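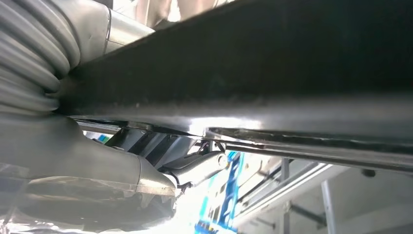 Grey corrugated hose beside the dark beam.

June 4, 2026
Logged by Helju Rimkutė, Stellwood service desk

Ticket 585 — intermittent low flow alarm, workshop extraction unit

Reported by Zoila Cuadros. The Prultano unit in bay 2 raises a low flow alarm during normal running. The alarm clears when the controller is reset, then returns after a variable interval. Bay 3 runs the same model on the same firmware and has not alarmed.

Initial checks, by phone
Filter replaced in January, part number correct for the model. Inlet damper set to fully open. Fan speed steady on the controller display. Customer asked to leave the alarm threshold at the factory setting until a site visit. Threshold had already been lowered by one step; now restored.

Site visit, Eliécer Betancur
Static pressure measured at the test port was within range with the alarm active. This points to the sensing side and not the fan or ductwork. Swapped the pressure sensor with the one from bay 3. Alarm stayed with bay 2. Sensors swapped back.

Checked the sensing line from the test port to the controller. Line is the original length and the fittings are tight. Blew through from the controller end with the sensor disconnected: resistance high at first, then normal. Fine dust came out at the port end. Refitted and ran for 48 minutes without an alarm.

Alarm returned the following morning. Reopened by Rocío Espinoza.

Second visit, Yaneth Betancur
Sensing line sags between its last two clips and holds dust at the low point. Clip missing from the bracket. Line replaced, rerouted with a continuous fall towards the port, and a new Homel clip fitted. Zero offset recalibrated with the fan stopped. Previous offset was outside tolerance — likely set while the line was partly blocked.

Status
Monitoring. No alarms logged since the second visit. Customer to export the event log before the next filter change and attach it to this ticket. If the fault comes back, do not reset the controller until the log has been saved, as a reset clears the pressure history.

Bay 3 line to be inspected at the next routine service.

Contact the service desk | © 2026 Stellwood | Back to top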